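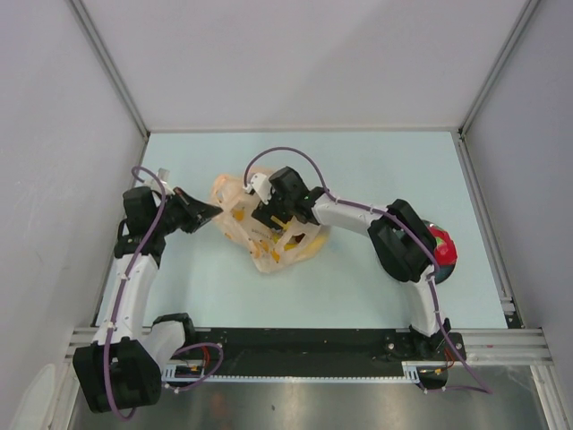 Two Arms and a Grocery Bag: What We Learned About Grasping Thin Plastic
Final project report
Peninah Lema, with Tumaini Rugemalira and Kanako Nomura
Advisor: Osamu Hirose
12 February 2019

Why bags

When our team picked this project, I wanted to do towels. Everybody does towels, which was Tumaini's whole argument against it, and Kanako had just spent a miserable week trying to get a depth camera to see a sandwich wrapper, so she was in the mood for revenge. We settled on plastic shopping bags. The question we ended up with was pretty small: if two arms are trying to pick up a crumpled bag and hold it so that it can be opened, does it help to let one arm press on the bag while the other one looks for a pinch?

Our guess going in was yes. I'm happy to say the guess was mostly right, but the reason we had in mind was wrong, and working out the real one took up most of January.

Setup

We used the shared two-arm cell. Both arms sit on the same rail along one side of the table, so they can reach each other's space pretty easily (and hit each other pretty easily, more on that later). Each arm has its own wrist camera. The control code runs on top of Wirkell, the lab's in-house motion package, and we wrote our own grasp picker, which Kanako named Sirnness one evening when we were all too tired to object.

We trained the picker on 2350 labeled crops from the wrist cameras. A crop got a "good" label if a person looking at it would pinch there, and a "bad" label otherwise. Tumaini and I did the labeling and argued a lot about handles. I say a handle is a great thing to grab. He says it's a great thing to grab if you want to carry the bag and a terrible thing if you want to open it. We went with his rule for the mouth-opening runs and mine for everything else, and yes, that means two label sets, and yes, keeping them straight was a pain.

What one trial looks like

The bag gets dropped on the table from a fixed height so it lands however it wants. Then:

The pressing arm comes down with the gripper closed and rests on the bag.
The pinching arm moves in low and takes a few looks with its wrist camera.
Sirnness picks a fold and the fingers close on it.
The pinching arm lifts, the pressing arm backs off, and we check whether the bag is still held after a short pause.

For the baseline we did the same thing with the pressing arm parked out of the way. We ran 100 trials of each, switching every few trials so that the lighting or a stretched-out bag couldn't favor one side.

The part that surprised us

We figured pressing would help by keeping the bag from sliding. Thin film skates all over a smooth table, and in the baseline runs you could watch the fingers nudge the bag away just as they were closing. Pressing does fix some of that. But when we went back through the logs, a lot of the baseline failures had no sliding in them at all. The fingers closed exactly where they were told to and there was just nothing standing up between them. The bag was too flat right at that spot.

What the pressing arm does, it seems, is push air and film sideways, so the plastic next to the gripper puffs up into a ridge. Ridges are easy! Fingertips as narrow as ours can pinch a ridge without being very accurate, and once they've closed on it there's enough material gathered up that it doesn't peel out one layer at a time.

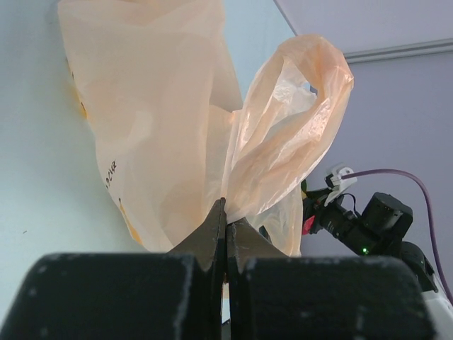 Getting a good grip is only half the job, though. A bag in the air is a whole different animal from a bag on the table. It billows, it turns, and the printing on it folds up so that the picker sees edges everywhere. Our first version of the hold check used the wrist camera and asked "is there bag-colored stuff above the fingers?" It said yes nearly every time, including once when the bag was only draped over a knuckle. We replaced it with a check that compares two frames, one before a tiny wrist wiggle and one after. If the plastic close to the fingertips moves along with them, we call it held. It's crude but we've come to trust it more than we trusted ourselves squinting at the monitor.

Things that went wrong

The arms bumped into each other a lot at first. Wirkell keeps the links apart just fine, but it had no idea about the cables, which stick out farther than you'd think and swing when the wrist turns. We ended up adding a fat invisible cylinder around each forearm in the collision model. That cost us some reach in the middle of the table, and for a few bag positions the planner now gives up where a person would say there's plenty of room.

See-through film was the other headache. Where the bag is one layer thick, the camera partly sees whatever is behind it, so the picker would sometimes get excited about a seam in the enclosure. Adding crops taken against different parts of the walls helped. It didn't cure it.

We also lost 545 frames of wiggle data when I saved one session over another. I have apologized to Kanako in writing.

What we didn't get to

We never got to the actual opening. Atieno Ndung'u, who ran the Plasent project here before us, lent us her notes on separating stuck layers, and her rubbing motion looks very doable with our fingers. We tried it by hand-guiding the arms - it's a lot of fun and completely unrepeatable - but there was no time to turn it into code.

I'd also like to know how much of our result depends on the press location. We always pressed near the middle of the bag. The Echeverría arm code, which another group on our floor uses, can do force-limited pushes, and with that you could slide the press around slowly and watch where the ridge comes up instead of hoping it shows up next to the other gripper.

The crops, both label sets and the trial logs are in the team folder. If you use the labels, read the note on handles first, and check with Tumaini before you merge anything.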